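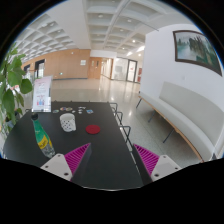

August walk-through, Ekholm building, ground floor and stairs. I started at 7:40 on Friday, before the doors opened, and Ildikó Szűcs came along for the stairwells (thanks, Ildikó!). My comments are under each item, and sorry, they got long again.

## Ways out

- [x] **Main doors open fully from inside.** Both fine. The left one squeaks like mad but it opens.
- [ ] **Rear exit clear.** Nope – 13 boxes of Jondon brochures stacked against the push bar. I moved four and then my back had a word with me. Tarmo, can you get the rest out by lunch?
- [x] **Exit signs lit.** All of them, even the one by the mail room that flickered all spring.

## Furniture and walkways

- [x] **Tables steady, no sharp edges.** I leaned on every one of them, pretty hard too.
- [x] **Clear path of 40 inches past all seating.** The tightest spot measured 41, so we pass, but please don't let the Farkas people bring in that big planter! 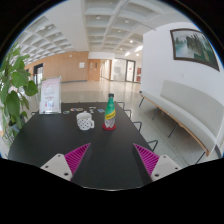

*Black table, top surface.*

- [ ] **Floor mats flat.** The corner by the elevator is curling up again and I caught my toe on it. Tape for now, new mat on order.

## Stairs and alarms

- [x] **Handrails tight.** Ildikó pulled on them all the way up and nothing budged.
- [ ] **Extinguisher tags current.** Second landing is out of date. Utis quoted us $250 for the whole set – I'd say yes. 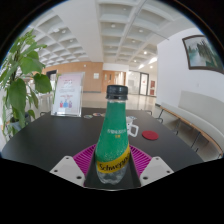 ## Still open

- Rear exit boxes (Tarmo Grigaitė)
- Elevator mat (me)
- Extinguisher tags, waiting on a yes for Utis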